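RINSTEAD COMMUNITY SHED AND HALL ASSOCIATION
Minutes of the general meeting, February

Held in the small hall, 7.00 pm. Quorum met. Apologies taken as read from the sheet by the door.

1. Minutes of the previous meeting

Accepted with one correction. Item 6 recorded that members "welcomed" the new booking system. Several members asked that this be changed to "noted". Changed.

2. Booking system (Unditz)

The chair reported that Unditz had been running since spring and that the supplier regards the rollout as complete. The meeting was less sure. The dance group has twice arrived to find the yoga class holding a valid confirmation for the same hour. The supplier's answer, read aloud, was that both bookings were "correct at the time they were made". A member asked what that was supposed to mean. The secretary could not say.

The renewal quote is $2999 for the year. The paper diary it replaced cost less than a tank of petrol and, in the view of the member who used to keep it, never double-booked a Saturday-sized crowd into the kitchen. The chair pointed out that the diary did go missing for most of one winter. This was conceded.

It was put to the meeting that Unditz saves the secretary time. The secretary said it saves time on bookings and uses it up again on password resets.

Resolved: not to renew until the supplier explains the double bookings in writing, in words a member can follow. Secretary to write.

3. Workshop

The workshop report was tabled. Small printed parts and holding plates are now being made for members' repair jobs. The report claims this will reduce spending on spares. Asked by how much, the workshop convenor said it was too early to tell, which was also the answer given last time.
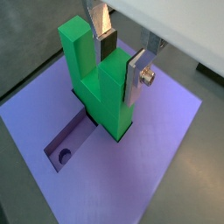
Green part standing in its purple plate.

One member wanted to know whether anyone had compared the cost of plastic filament with the cost of buying the thing from the hardware shop. The convenor said the comparison was not straightforward, as some of the things can't be bought any more. The member accepted that for old door catches and did not accept it for curtain hooks.

A colour-coding scheme for the parts shelf was proposed. Discussion was long. Two members said they cannot reliably tell the brown labels from the green ones. Written labels to be used, in large print, with colour as an extra for those who want it.

Resolved: convenor to bring a list of what has been made, for whom, and what it would have cost to buy. The list to come to the next meeting and not the one after.

4. Roof over the side verandah

Cabrera Roofing inspected the verandah and recommends full replacement. A member observed that Cabrera Roofing sells full replacements. The written report runs to a single page and uses the phrase "end of serviceable life" without saying how that was determined. The photographs attached to it show a gutter, and members who know the building well believe it to be the neighbour's.

The leak itself is not in dispute. It comes in above the noticeboard whenever the wind is from the south – the notices for the plant stall have had to be reprinted.

The building convenor suggested spending up to $317 on flashing and sealant before committing to anything larger. Asked whether that figure was a quote, the convenor said it was the total of a receipt from the last time the same spot was done. It was then asked why the same spot needed doing again. The convenor thought the earlier job had been done properly but in the wrong place.
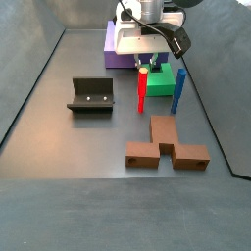

After further discussion the meeting agreed that a second opinion was needed from someone without a roof to sell. The council's building adviser may be able to look at it free of charge, though the waiting time is unknown and the web page on the subject gives a phone number that rings out.

Resolved: spend up to $317 on temporary work. Second opinion to be sought. No deposit to be paid to anyone.

5. Grant application

The Ikell Fund has opened a round offering up to $2000 for "community connection". The draft application was circulated. Comments were as follows.

The draft says the hall "transforms lives". A member of long standing said her life had been improved by the hall, mainly on account of the card afternoon, and that she would not go further than that. To be reworded.

The draft promises 100 new participants. The meeting asked where they would sit. The large hall has a posted limit, there is one accessible toilet, and parking is already a sore point with the street. The grants convenor explained that applicants are expected to put down a round number. The meeting preferred to put down one it could meet, and left it to the convenor to work it out from the attendance sheets.

The fund also requires an evaluation report with "before and after wellbeing scores". No one present was willing to hand a questionnaire to the card players. The convenor will ask whether attendance sheets would do instead. If they won't, the matter is to come back before anything is signed.

Resolved: submit a shorter version, with the claims taken down to what can be shown.

6. Kitchen

The urn trips the power if the oven is on. A sign has been put up. The sign has been ignored. An electrician is to be asked for a price, and the sign is to be moved to the oven, where people are looking when they make the mistake.

The request for a second fridge was declined. The existing fridge is full because it holds unlabelled containers, and a second would presumably hold more of them. Anything without a name and a date will go in the bin at the end of the month.

7. General business

Heating: a member asked that the small hall be warmed before meetings. Another asked that it not be. Left as is.

Newsletter: the proposal to move to email only was put again and lost again. The mover wished it recorded that postage has gone up. So recorded.

Keys: three sets are unaccounted for. Members are asked to check their glove boxes – the last missing set was in one.

Meeting closed 9.10 pm. Next meeting at the same hour in the small hall, subject to whatever Unditz says.

Related items
Minutes, previous general meeting (corrected)
Workshop report, February
Verandah roof: inspection page and attachments
Ikell Fund draft application, version for comment
Kitchen rules, current
Hall hire rates and conditions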